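Prekside Household Tasks Programme
Progress report to the Cotano Fund, second period
Status: on schedule for two of the three work strands

1. What we set out to do

The grant pays us to find out which small household and shop-floor chores a single robot arm can be left to do, and which it can't. In this period we moved from the dry bench to the sink unit. The chores are clearing a tray, moving a cloth out of the way, and putting small objects where they have been asked for.

2. Work done

We ran 200 attempts between the start of the period and the end of June. Of these, 138 were completed without anyone stepping in. That is better than we had expected for a first period beside the sink, but the total hides a wide spread between objects. Hard items with a regular shape, such as painted wooden blocks, are close to being a solved problem for us. Push buttons are a little harder, as the domed caps give the fingers less to hold and the arm has to take them by the base.

Cloth remains the weak point. Of the 62 attempts that failed, most involved a cloth in some way, either because the arm picked up only a few loops and lost them, or because the cloth was lying against something else and moved it.
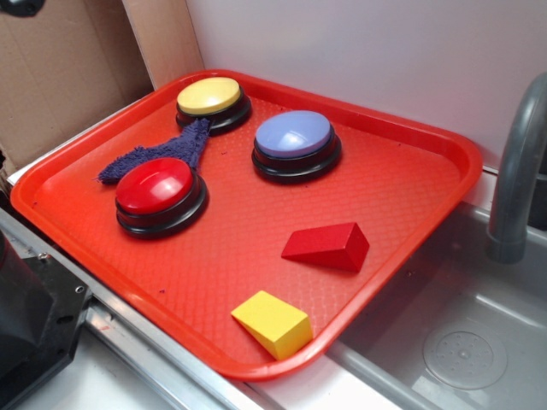 We have tried two ways round this. The first was to have the arm clear the hard objects before touching the cloth. It works, but it is slow - a person would simply pull the cloth out. The second was to lift the cloth at one end and stop if anything else moved. This gave fewer knocked objects and more unfinished runs. We have kept both and will compare them properly next period.

3. Problems and delays

The Vanags wrist unit arrived late and we lost 4 working days. The shop-floor strand, which is to be run at Avex, has not started. Avex has offered us a bench on Tuesday evenings and we expect to accept.

4. Can it do the chore yet?

For tidying hard objects off a tray, yes, with someone nearby. For wiping down or handling cloths, no. We would not put the present system in a home.

5. Next period

- 77 further cloth attempts, split between the two methods
- first session at Avex
- a short note on cost per completed chore

No change to the budget is requested.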